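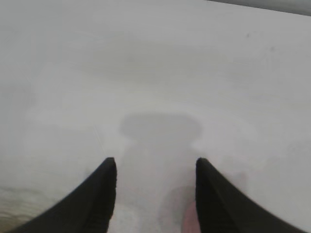
Claranance 职业学院 居室管理系
居室用具与陈设 课程讲义
第3讲 浅口编织篮与浅色台面

本讲课时:2
授课地点:Marciniak 楼 Enen 实训室
课前阅读:第2讲“小件用具的分类与归位”
修订日期:2024年12月9日

一、本讲范围

本讲讨论居室中常见的一类小型盛放用具,即浅口、镂空、带花边口沿的编织篮,以及与之配合使用的浅色台面。上一讲已经说明小件用具的分类原则,学员应能区分“盛放”“陈列”“转运”三种用途。浅口编织篮在这三种用途中都会出现,因此单独列为一讲。

深筐、带盖箱、提篮和悬挂式编织袋不在本讲范围内,相关内容见第5讲。食品直接接触用具的卫生要求由厨房管理课程讲授,本讲只在第六节涉及面包、水果等陈列时的衬垫问题。

二、形制与术语

学员在填写用具登记表时,应使用统一的名称。过去各班所交的登记表中,同一只篮子曾被写作“小筐”“果盘”“花篮”“杂物盒”,给盘点和领用造成困难。自本学期起,登记表中的名称以下列术语为准。

浅篮:篮壁高度明显小于开口宽度的编织容器。放置物品后,物品上部通常高出口沿。

椭圆篮:开口呈长圆形的浅篮。登记时应注明长径与短径,不得只写“大”“中”“小”。

口沿:篮体开口的边缘部分,包括收边及其装饰。

连拱口沿:由连续的弧形环圈相互搭接而成的口沿,俗称花边。环圈之间留有空隙,外缘呈波浪状。此种口沿外观轻巧,受力能力则因材料和搭接方式不同而有较大差异。

篮壁:口沿与篮底之间的部分。篮壁可为直壁或弧壁。弧壁篮在收入柜中时占用的底部面积较小,但叠放时容易倾斜。

篮底:承托物品的部分。篮底与弧壁相接处是编织材料转折最集中的位置,灰尘和碎屑也多积于此,清洁时应重点检查。

疏编:编织材料之间留有明显空隙的做法。

交叉编:两个方向的材料斜向相交形成网格的做法。交叉编的网格越细,漏落小件物品的可能性越小。

底色差:同一只篮子的底部或转折处与篮壁颜色深浅不一的现象。底色差可能来自材料本身、染色、光线透过篮壁时的明暗变化,也可能来自污渍。登记时应先在均匀光线下检查,再决定是否记为污损。

三、材料的辨别

浅口编织篮的常用材料有天然藤、竹篾、柳条、纸绳、草绳以及塑料仿藤条。其中天然藤与暖黄色的塑料仿藤条在一定距离之外极易混淆。材料不同,清洁和存放的方法也不同,误判材料是造成篮体损坏的主要原因之一。学员应按照下列步骤辨别,不得仅凭颜色下结论。

首先看表面。天然藤条的粗细略有变化,常见细小的节痕、纤维纹和深浅不一的色斑。塑料仿藤条的粗细通常一致,表面光泽均匀,部分产品会压出仿制的纹路,但纹路每隔一段即行重复。

其次看断头。将篮体翻转,在篮底或口沿内侧寻找材料的接头。天然材料的断头可见纤维束或细孔,塑料材料的断头截面平整,颜色内外一致或仅表面着色。

再次看透光。将篮体举向窗口,塑料条较薄时会呈半透明状,天然藤条一般不透光。此项仅作参考。疏编篮壁本身有大量空隙,光线穿过空隙时容易使人误以为材料透光,应贴近观察单根条材。

最后用手触摸。天然材料触感略干涩,塑料材料较为光滑,温度变化时手感也有差别。触摸时应沿条材方向轻抚,不得逆向用力,以免天然材料的毛刺伤手。

经过以上步骤仍不能确定材料的,登记表“材料”一栏填写“未定”,并按天然材料的要求存放,按塑料与天然材料共同适用的方法清洁。填写“未定”不扣分,凭猜测填写材料的,该栏不计分。

Enen 实训室所用教学浅篮分别购自 Zerumness 与本地供应商。两类产品均有天然材料和仿藤材料的款式,学员不得以供应来源推断材料。

四、浅色台面的使用

浅色台面,尤其是白色或近白色的平整台面,是陈列与整理练习中最常用的底面。其优点在于物品轮廓清楚,碎屑和污迹容易发现,不同颜色的用具放置其上时对比明确。其不足也应了解。

在强光下,浅色台面反射较多,台面上的细微起伏、划痕和水迹反而难以辨认。检查台面时,视线应放低,使目光与台面成较小的角度,并从不同方向各看一遍。仅从上方直视,容易漏看透明的胶痕和干燥后的清洁剂残留。

浅色台面上的影子较为明显。疏编篮放在台面上方或边缘受光时,篮体会在台面上投下柔和的暗影,颜色有时偏褐。初学者常把此类影子误作污迹反复擦拭。判断方法为移动篮体,暗影随之移动的即为影子。陈列练习中,影子也是构成观感的一部分,布置时应一并考虑灯光方向。

台面的准备按以下顺序进行。

先将台面上与本次练习无关的用具归入指定位置。归位应依照第2讲的分类表,不得将物品临时堆放在窗台或椅面上。

用干燥的软布由内侧向外侧单向擦拭,将碎屑收入托盘。不得将碎屑直接拂落到地面。

用拧干的湿布再次擦拭。湿布以手握不滴水为准。擦拭时每一遍与前一遍略有重叠,避免留下未擦到的窄条。

用另一块干布收干,待台面完全干燥后方可放置编织用具。天然材料的篮底若与潮湿台面接触,水分会沿条材上行,干燥后形成边界清楚的水印,处理十分困难。

五、拿取、移动与放置

浅口编织篮重量较轻,学员往往不重视拿取方法。实际使用中,口沿松脱、环圈断裂和篮体变形多由拿取不当引起。本节要求适用于全部练习和考核。

(一)空篮的拿取

空篮可以单手拿取。手指应置于篮壁外侧与篮底转折处,拇指轻扶口沿下方。连拱口沿的环圈不作把手使用。确需从口沿处拿取时,应同时捏住环圈与其下方的篮壁,使受力分布在编织主体上。

仅捏住口沿一侧时,篮体会因自身重量向另一侧倾斜。空篮短距离移动时,轻微倾斜不影响安全,但放下时低的一端会先接触台面。应在接近台面时放慢动作,待低端轻触台面后再放平,避免较高的一端骤然落下。

(二)盛有物品的篮子

盛有物品的浅篮一律双手拿取,手掌托于篮底两端。椭圆篮应沿长径方向托持,两手分别位于长径的两端。沿短径方向托持时,篮体两端悬空,较长的篮底容易弯曲。

移动前应检查物品是否高出口沿过多。浅篮的篮壁较低,对圆形物品的阻挡作用有限,柑橘、线团、玻璃球一类物品在倾斜时极易滚出。此类物品应在移动前取出一部分,到位后再补放。

篮中有小件物品的,移动前应将篮体略微抬起,查看台面上是否有漏落。疏编篮尤应如此。

(三)放置

放置前先确定位置,再拿起篮子。手持篮子反复比较位置,容易碰倒周围用具,也会延长受力时间。

椭圆篮在长方形台面上放置时,长径一般与台面长边平行。斜放可用于陈列,但同一台面上斜放的用具不宜过多,且倾斜方向应有依据,例如朝向来客的座位或避让过道一侧。

篮体外缘与台面边缘之间应留出不少于一掌的距离。连拱口沿向外伸展,容易被衣袖和围裙系带钩住,紧贴台边放置时危险更大。

放下后不得在台面上推拉篮体调整位置。需要调整的,应重新拿起。天然材料的断头会划伤浅色台面,塑料材料在台面上拖动则可能留下浅色难辨的擦痕,强光下不易发现,换一个角度时又十分明显。

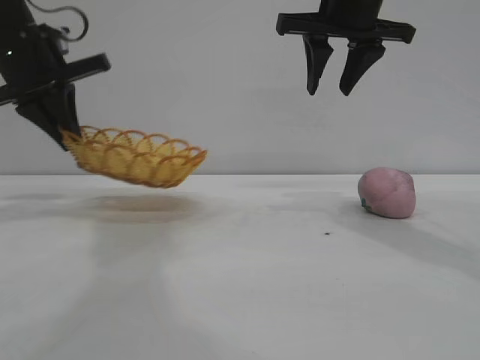

放置完成后,学员应后退一步,从站立和坐下两种高度各检查一次。站立时主要看篮体在台面上的位置和方向,坐下时主要看口沿是否水平、篮底是否全部着台。篮底有翘起的,应在登记表中注明翘起的位置,不得用纸片或布块垫平后交付检查。

(四)篮与篮的间距

同一台面放置多只浅篮时,口沿不得相互接触。连拱口沿的环圈一旦互相嵌入,拿起其中一只便会带动另一只。若因台面面积有限无法保持间距,应减少篮子的数量,或改用直壁、平口的容器。

六、盛放内容与衬垫

浅篮适合盛放需要随时看见、随手取用且重量较轻的物品。选择盛放内容时,应依次考虑物品的大小、重量、是否有尖角、是否含水分以及取用的频率。

适合直接放入的物品包括卷好的餐巾、毛线团、成束的干花、未开封的茶包、手套和折叠整齐的小方巾。此类物品边缘柔软,不会损伤编织条材,也不会从一般网格中漏落。

需加衬垫后放入的物品包括面包、水果、钥匙、发夹、纽扣、硬币和文具。衬垫可选用棉布、麻布或厚纸。食品应使用清洁且专用的衬布,衬布不得与放置钥匙、硬币的衬布混用。衬布应铺至口沿内侧,以不遮盖花边为宜;口沿花边是此类篮子的主要装饰,完全遮盖后,不如选用普通平口篮。

不宜放入的物品包括盛有液体的敞口容器、金属工具、刀具、点燃或可能发热的物品以及湿毛巾。香薰蜡烛无论是否点燃,均不得置于编织篮中陈列。学员在家庭实习时若发现住户有此类做法,应予提醒并记入实习记录。

盛放量以不超出篮壁承受能力为限。教学浅篮统一规定,长时间陈列时所盛物品的总重不得使篮底出现可见的下弯。学员应在装满后平视篮底,发现下弯即减少内容。

七、清洁

(一)日常除尘

日常除尘使用软毛刷。先刷口沿,再刷篮壁,最后刷篮底,使灰尘依次向下落。刷毛方向应与条材方向一致。交叉编篮壁有两个方向的条材,应分别沿两个方向各刷一遍。

连拱口沿的搭接处容易藏灰,可使用较窄的刷子,由内向外轻扫。不得用牙签、针或其他硬物挑剔环圈之间的灰尘。

除尘时应在篮体下方铺垫深色布或纸,便于观察落下的碎屑。若碎屑中有粉末状木质颗粒,应立即将篮子与其他天然材料用具分开,并报告指导教师。此种颗粒可能为虫蛀所致。

(二)湿法清洁

塑料仿藤篮可以用温水和中性清洁剂清洗。清洗后应倒置,使空隙中的水流出,再用干布吸去表面水分,置于通风处。篮壁与篮底转折处积水较多,应在倒置一段时间后翻转检查。

天然藤篮和竹篾篮只作局部湿擦,湿布应拧干,擦后立即用干布收干。纸绳、草绳类不作湿法清洁。材料栏为“未定”的,按天然藤篮处理。

不得使用漂白剂。黄色和浅褐色的条材经漂白后颜色不匀,且无法恢复。曾有学员为消除底色差而使用漂白剂,造成篮底与篮壁颜色差别进一步扩大。底色差经检查不属污渍的,不作任何处理。

(三)干燥

干燥应在通风、避开直射阳光的位置进行。塑料条材长期受阳光直射会变脆,天然条材会褪色和开裂。不得使用吹风机热风,也不得放置在取暖设备上方。每年11月取暖开始后,实训室空气较为干燥,天然材料的篮子应远离取暖设备存放。

八、存放与叠放

浅篮宜平放于层架。尺寸相同且口沿较平的篮子可以叠放,连拱口沿的篮子原则上单独放置。确需叠放时,两篮之间应垫一层布或薄纸,上方的篮子应能自然落入下方篮中,不得用力下压。叠放时下方篮子的口沿如有外张,应立即撤去上方的篮子。

弧壁篮叠放后重心偏高,放置和取出时均应一手扶持下方篮体。不得从一叠篮子的中间抽取。

存放区的标签应贴在层架上,不贴在篮体上。不干胶会残留于条材表面,在疏编部分更难清除。如需在单只篮子上作标记,可用棉绳系吊牌,系于篮壁,不系于口沿环圈。

长期不用的篮子应以透气的布罩遮盖。不得装入密封塑料袋,尤其不得在未完全干燥时装袋。

九、破损的分级与处理

破损分为轻、中、重三级。

轻度破损指条材表面起毛、个别搭接处略有松动,篮体形状未改变。轻度破损的篮子可继续使用,由学员在登记表中注明位置。

中度破损指口沿环圈脱开、篮壁单根条材断裂,或篮底不能全部着台。中度破损的篮子不用于盛放和转运,可用于清洁与辨别材料的练习。

重度破损指口沿连续脱落、篮壁与篮底分离、断头外露可能伤手,或有虫蛀。重度破损的篮子应立即停止使用,交指导教师登记后处理。

学员不得自行用胶水粘接环圈。普通胶水干燥后变硬,会使受力集中到相邻环圈。编织修补属于选修课程内容,由具备相应设备的班级统一进行。

十、课堂练习

练习一:材料辨别

每组领取外形相近的浅篮,按照第三节的步骤逐项观察,填写登记表中的“材料”“断头位置”“编法”“口沿形式”各栏。小组内意见不一致时,应分别写明依据,不以多数意见代替观察结果。

练习二:台面准备与放置

学员依照第四节顺序准备浅色台面,将空的椭圆浅篮由层架移至台面指定位置。练习重点为拿取部位、接近台面时的速度以及放下后是否推拉。同组学员在旁观察并填写观察表,观察期间不出声提示。

空篮放置完成后,学员依次放入餐巾卷,铺设衬布并放入小件物品,再将盛有物品的篮子移至相邻台面。移动后检查原台面有无漏落。

练习三:影子与污迹的判别

在不同灯光方向下观察台面上的篮体及其影子,记录影子的方向、深浅和边缘是否清楚。随后移去篮子,再次检查台面。发现污迹的,按第四节方法处理并记录所用时间和用布情况。

十一、考核说明

本讲考核满分为100分,由登记表、现场操作和书面问答组成。达到74分为合格。未达到合格标准的学员可申请补考一次,补考内容仅限未通过的部分。

登记表重点检查术语是否规范、材料判断是否有依据、破损位置是否写明。字迹不清以致无法辨认的栏目不计分。

现场操作重点检查以下各项:
台面是否在干燥后使用;
空篮拿取时是否以环圈作把手;
盛有物品时是否双手托底;
放置后是否在台面上推拉;
篮体外缘与台边的距离是否符合要求;
练习结束后用具是否按标签归位。

操作中篮体落地或物品大量散落的,应停止操作,先检查地面和用具,经指导教师同意后重新开始。重新开始不影响其他项目的评分。

书面问答的范围为第二节至第九节,要求学员用完整句子作答。只写术语而不作说明的,酌情扣分。

十二、家庭实习记录要求

学员在 Marciniak 楼以外的住户家中实习时,应先征得住户同意,再移动或清洁其编织用具。住户自用的篮子可能带有个人纪念意义,即使破损达到重度,也不得自行丢弃。

记录应包括篮子的形制、材料判断、现有用途、盛放内容和台面情况。住户现有做法与本讲要求不一致的,记录做法本身及可能的影响,语气应客观,不对住户的生活习惯作评价。

住户台面为浅色石材、木质或玻璃的,应在记录中分别注明。本讲第四节的湿擦方法不一定适用于未经封闭处理的石材和木材,实习时应先在不显眼处小范围试擦,或只作干擦。

十三、复习提要

说明浅篮与深筐在盛放圆形物品时的差别。

列出辨别天然藤与塑料仿藤的观察项目,并指出其中仅作参考的一项及其原因。

说明从口沿一侧拿起空篮时篮体为何倾斜,以及放下时应如何处理。

说明底色差的几种可能来源,以及为何不得使用漂白剂。

说明多只连拱口沿浅篮同台放置时的间距要求。

十四、用具领用与归还

练习用篮、软毛刷、擦布和衬布由各组组长在课前领取,当堂归还。归还前应完成除尘,湿布与干布分开放置。Zerumness 供应的浅篮与其他浅篮分层存放,归还时以层架标签为准。

领用时已存在的破损,应在领用单上注明并由双方签字。领用单未注明而归还时发现的破损,由该组补写情况说明。登记表于下课时交至讲台左侧的文件盒,空白表格可在 Enen 实训室门口领取。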